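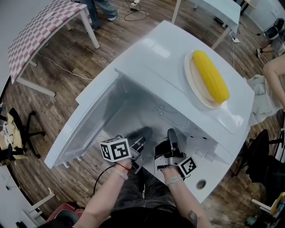 Plesum Compact Countertop Refrigerator, White

The Plesum is a small refrigerator for dorm rooms, offices, guest rooms and anywhere a full-size unit won't fit. It runs on a standard household outlet and needs no installation beyond leveling the feet.

The thermostat dial has 7 settings. Most people keep it on 3 or 4. On the highest setting, items close to the back wall may freeze, so keep lettuce, eggs and canned drinks toward the door.

Details
Adjustable shelf, 5 positions
Reversible door hinge (kit included)
Manual defrost
Weight: 19 kg
Color: white

Placement
Leave a hand's width of space behind the unit and on both sides. Do not build it into a closed cabinet. After delivery, let it stand upright overnight before plugging it in. It can go on any hard, level floor. On carpet, put a flat board under the feet first.

Cleaning
Unplug the unit before you wash the inside. Use warm water and a little baking soda - no bleach, no scouring pads. Wipe the door seal with a damp cloth once a month and dry it well. Defrost when the ice is as thick as a pencil. Never chip at it with a knife.

What's in the box
Refrigerator, one shelf, ice tray, hinge kit, printed manual. The bottle rack is sold separately by Kravets and fits all Plesum models made after the hinge change.

Warranty and returns
Two years on parts, 5 years on the compressor. Returns are accepted within 30 days if the unit has not been dented or scratched. Return shipping is paid by the buyer unless the unit arrived damaged.

Customer reviews

Renu Maurya
Quiet enough for a bedroom. The manual is hard to read but the hinge swap took me ten minutes.

Georges Semaan
Good size, cools well. I wish the ice tray was deeper. Ordered in November and the box came with one corner crushed - the fridge was fine.

Replacement shelves and door seals ship from our Vorasa warehouse. Have your serial number ready when you order.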